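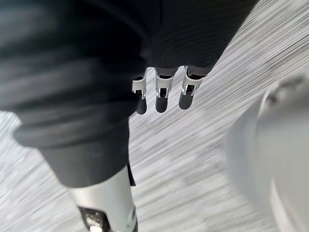 Step 3. Folding back the cuff on dark ribbed knit

Work on a pale surface. Fine ribbing in charcoal or black is difficult to read against a dark table, and the rib lines are the only guide you have for keeping the fold straight.

1. Smooth the sleeve from the shoulder down. Leave soft folds in the body of the garment alone at this stage; they are pressed out in step 5.

2. Turn the edge back once, by the width of two fingers. Check that the ribs on the turned part run parallel to those underneath. If they drift, open the fold and start again, as pulling it sideways stretches the edge.

3. Turn back a second time to make a rolled band. On a thick knit the band will stand out from the sleeve – do not flatten it with the iron.

4. Catch the band at the underarm seam with two small stitches in matching thread. Take up the inner layer only.

5. Tuck in any loose tab or trim, or let it hang free if it is stitched into the seam.

Yarn and wear

The method was tested on Sestik fine rib, 394 g per garment. After 57 wears the stitched bands had held. Unstitched bands had to be refolded each time.

Helmi Nurmi uses a single turn on lighter knits and leaves out the stitches. For anything heavier than the Sestik, a single turn is also easier to manage, with the raw edge bound first (see step 2).

Step 4. Setting the second sleeve to match

Lay the finished sleeve over the other and mark the fold line with a pin at each seam.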